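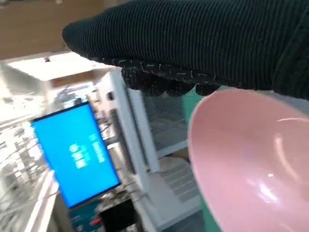
The knit sleeve and the pink bowl, afternoon, trial of the Gestov kit.

June, evening

I write this with tea beside me and my shoes still on. The trial of the Gestov kit goes on, and I promised myself to put down my impressions each day before they become too polite.

Today was the day of bowls. Cups we did before, and cups are easy when you know where the handle is. A bowl is smooth everywhere and the rim is thin, so the fingers must come to it at the right angle. The pink plastic one is my favourite to work with. It shows very clearly on the wrist camera, much better than the glass one, where the picture is mostly reflections and I must guess.

The black sleeve collects lint like my winter coat. I brushed it in the morning and by the afternoon there were pale fibres on the ribs again. For a kitchen this is a real question and I have put it in my notes for Votell, who sell the kit here. Their answer to my last letter was friendly but short: the sleeve can be removed and washed. Yes, but how often, and how many do we get? The offer mentions one spare. I think one is too few.

The pads I like more than I expected. They are lumpy and not beautiful, but when I press one with my thumb it gives a little and comes back, and I prefer this to the hard fingers on the Babalola, which we tried in spring. With the Babalola I was always a bit afraid for the plates. On the other side, the Babalola had a better manual. The Gestov manual has 32 pages and the page about setting the grip force sends you to another page, which sends you back again. I lost most of an hour there before lunch.

The counter in the software stood at 194 lifts when I switched off. The trial sheet asks for 500 before we give an opinion, and we have five days left. It is possible, if I don't stop to write so many notes. I also want to do some lifts in the evening, with only the lamps on. In the bright light the camera washes out everything behind the bowl, and I would like to know if it matters to the machine or only to me.

The price is still the difficult part. The kit alone is reasonable. The service contract is not, in my opinion, and it must be signed for the Numholm site also, although they have not even seen the gripper yet. I will ask if the two can be separated. I wrote the question three times, the first two sounded angry.

My back hurts from bending over the table. Tomorrow I will bring the higher stool and the small brush for the sleeve, and start with the bowl again, this time upside down – the sheet wants that too.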